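3.2 How people talk about doors they share

I came to this study through a squabble over a hallway door, so I'll admit I had a stake in it. We mailed a survey to households in Basstead and got 504 back, far more than Ans Verstraete and I had desks for.
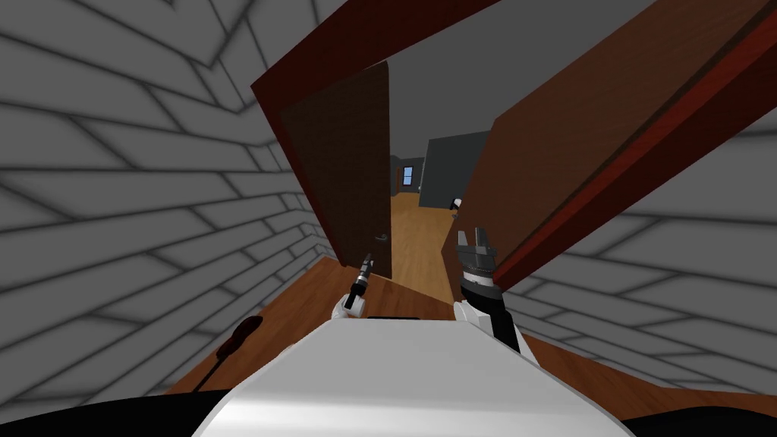 3.3 Findings: Open or Shut

Most people who wrote to us wanted the door left partly open – and they had plenty to say about it! Refugio Zamudio coded the replies twice, once in August and again after we'd argued over what "ajar" means.

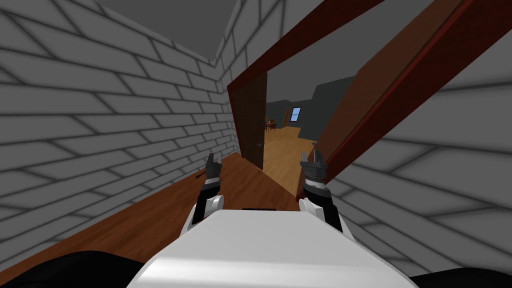
Figure 2. A narrow corridor and doorway.

Renters worried about noise (neighbors, mostly, and one very loud parrot). Owners wrote about drafts and heating bills. I had expected privacy to come up first, but it trailed both in all three age groups.
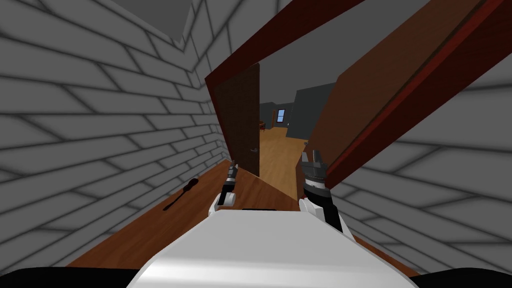
Figure 3. Hallway with gray brick walls on both sides.

We also asked who closes the door at night. Couples gave us two different answers so often that Sem Verhoeven started a separate pile for them, and I still think there's a paper in that pile.

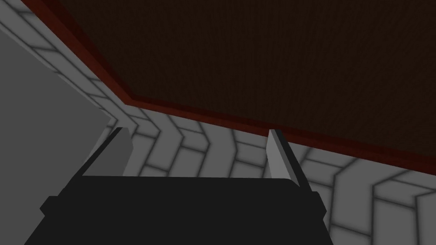 Did it matter how long people had lived in the home?
Only a little. Newer residents shut doors more in their first winter, then drifted toward whatever the rest of the household did.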